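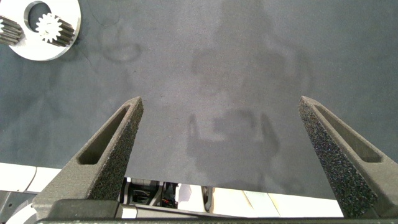

Impi Niskanen wants to know why the class is still teaching insertion from fixed waypoints when a camera is sitting right on the wrist. Fair question. Thread on where the Piltcombe gear assembly project stands.

1/ Fixed waypoints come first because students need a baseline they can debug. If the plate is clamped and the approach is repeatable, a miss is a calibration error and you can go find it. Vision gets added in the second unit.

2/ Task: pick up a spur gear, carry it to the carrier, seat the bore on its pin, open, retract. The sun gear goes in last, and it has to mesh with every planet already seated.

3/ Scoring: each team gets 12 attempts. A gear resting on top of the pin is a miss. A gear that seats after a nudge by hand is also a miss.
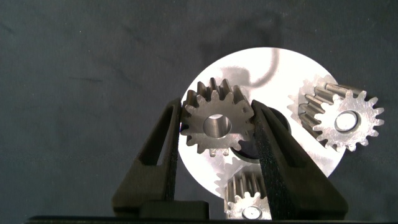
4/ Grip height matters more than the teams expected. Hold the gear too low and the fingertips reach the neighboring teeth before the bore reaches the pin. Hold it too high and it tilts when it touches. Gregor's team logged 5 misses in a row from tilt alone.

5/ Tooth phase is the other problem. A gear can be centered on its pin and still refuse to drop if its teeth land on the teeth of its neighbor. Current fix is a small wrist rotation at light downward force, 6 degrees each way, then try again.

6/ Thaddeus Begay's team wrote that search as a spiral plus rotation. It works but it is slow. Rotation only is faster when the starting position is good, so they now run it first and keep the spiral as a fallback.

7/ Glare: bright metal under the lights saturates the wrist view, and the edge detector loses the pin. Lock the exposure before you tune any thresholds. Auto exposure shifts every time the gripper moves over the plate.

8/ To Impi's point, the vision unit starts in April. Teams keep the same insertion routine and replace only the approach pose. If your waypoint code has the pose hard-coded in 36 places, clean it up now.

Filed under: Student Robotics, Assembly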